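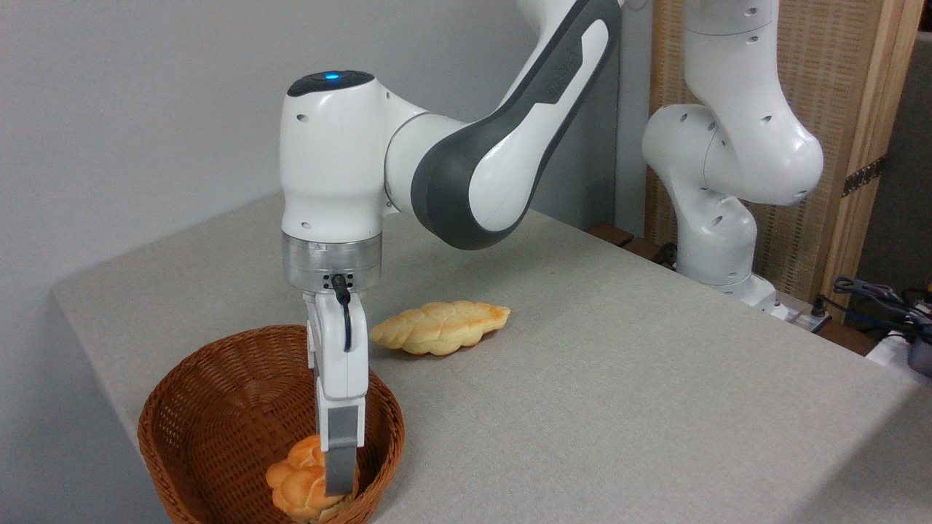

## Thread: Contact-first grasping of baked goods, results from the Stasta project

**1/12**
The Sultcombe manipulation group has completed the April round of its study on handling soft, irregular food items. This thread sets out the method, the main result and the limits we see so far. The bread task, with one braided roll in the wicker basket and one braided loaf on the table, is the one reported here.

**2/12**
The question was narrow. When an arm reaches into a container with a raised rim, should the final few centimeters of the approach be planned from vision alone, or should the arm be allowed to find the item by light touch before it closes?

**3/12**
Most published pipelines commit to a grasp pose before the fingers pass the rim. For rigid goods this is usually acceptable. Bread gives way under load, and once a finger is inside the basket the gripper housing hides much of the item from a camera placed above or to the side.

**4/12**
Our method, which we call contact-first, separates the approach into two stages. In the first, the gripper descends vertically to a height set from the visible part of the crust. In the second, one finger pad is brought alongside the item at low speed until the wrist force reading passes a threshold of 2 newtons.

**5/12**
The point of first contact is then used to correct the estimated position of the item. Only after that correction does the gripper close. The policy was trained on 166 demonstrations, collected by Kaisu Keskinen and Yolotzin Ventura.

**6/12**
Evaluation consisted of 24 trials with contact-first and 24 with a vision-only baseline. Start positions were drawn from the same list for both. A trial counted as a success if the item was lifted clear of the rim, placed on the table and showed no break in the crust on inspection.

**7/12**
Contact-first succeeded in 20 of 24 trials. The baseline succeeded in 13. Inspection was carried out by Negin Alipour, who did not know which method had produced each item – a step we recommend to other groups working with food.

**8/12**
Of the four contact-first failures, three came from the finger touching the basket wall before the bread. The wall flexes, and its force profile at low speed is close to that of a firm crust. The fourth was a slip during the lift.

**9/12**
Braided shapes proved harder than plain ones in early tests. The pad can settle in the groove between two strands, and the corrected position is then off by the depth of the groove. Zbigniew Brzozowska added a second, sideways touch for items labeled as braided. All trials reported above include it.

**10/12**
Limits. One basket type was used throughout. Each trial involved a single arm; handing an item from one arm to another was not tested. The contact stage also adds time to every pick, and we have not yet tried to shorten it. Readers should not take these figures as evidence about sliced bread or pastry with fillings.

**11/12**
The trial log, the list of start positions and the inspection form will be released with the written report. The force threshold is exposed as a single setting, so that groups with other wrist sensors can adjust it. The Ranasinghe controller settings are given in the appendix, along with the two settings we tried and dropped.

**12/12**
The next round will repeat the protocol at our Markdale site with deeper containers and a stiffer wall. Questions on the method may be sent to Tiburcio Quezada, who leads the study. Corrections to the figures in this thread will be posted as replies to this message.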